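Folding for an audience

My mother had one comment when I told her I'd be spending December teaching a robot to tidy a bedroom. "Who taught you?"

Fair. I signed up through Dorothy Garside, who runs the home sessions for a small outfit called Fellia, and who has looked at my folding on video and described it as "usable." The arrangement is simple enough. You get a gripper you hold in your hand, you do your chores with it, and the recordings go off to be studied by something that has never owned laundry. I do 2 sessions a day, 20 takes each, and each take has to be under 60 seconds, a limit set by someone with faster hands than mine.

Knits are the worst of it. A shirt has corners. A dark red knit thing on a bed has opinions. 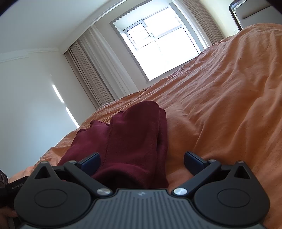
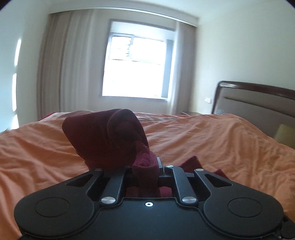

The trick, according to Sandra Bramwell, who has been at this longer than I have and posts her tips in the Restton group, is to slow down before you close the jaws. I close them the way I close a car door. The take then consists of me grabbing a great wad of fabric, waving it about, and putting it back more or less where it started, and I worry that somewhere a machine is taking notes.

Dorothy says the bad takes get sorted out. She also says not to throw away the clumsy ones where I miss and then try again, as those are good for showing how to recover. I have sent in a lot of those.

What I didn't expect is how fussy I'd get about it. I now have a preferred approach angle for a sleeve. I tried to pick up a sock with two stiff fingers the other night, no gripper anywhere near me, and stood there waiting to feel whether I had it — my husband asked if I'd hurt my hand.

Towels next week. Dorothy says they're easier, but she said that about the knits too.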